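Saturday, July 31, 2010
Buppha Klinhom

1. This weekend I am sorting the kitchen. We moved in last October and I am still opening the same drawer and finding the same mess, so today I decided it must finish.

2. First job was the cutlery. Everything came out of the drawer. I did not know that one household can own so many takeaway spoons. My husband says we keep them for camping. We have camped one time.

3. The rule I made for myself: metal things stay in the drawer, plastic things go in a basket on the shelf, and anything cracked goes in the bin. My sister in Tveit told me this rule many years ago and I should have listened earlier.

4. White plastic spoons on the black mat, and the brown basket with the slots in its side. I like this basket very much, it is easy to wipe and the corners are square, so it sits well against the wall. 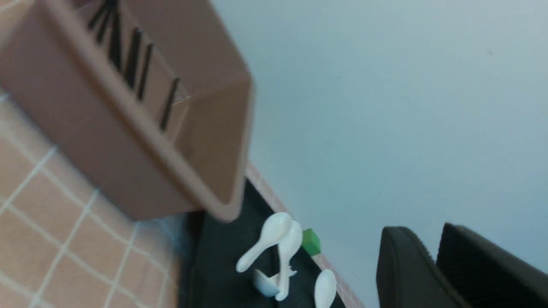

5. Next is the tea towels. I fold them in three and stand them up, then I can see every one. If you lay them flat you only ever use the top 2, I promise you.

6. Somebody asked me about the grout between the tiles. I use bicarb soda and an old toothbrush, then warm water. I tried the Varkimix powder before and did not notice a difference, but maybe I was not patient enough.

7. The Vinska containers are a bigger problem. Many lids, not so many bottoms. I will match them after lunch and the lonely lids must go to the recycling.

8. Stopping now for a cuppa. If anyone near Rirkovley would like a box of clean jam jars, please send me a message before Monday, otherwise I take them to the op shop.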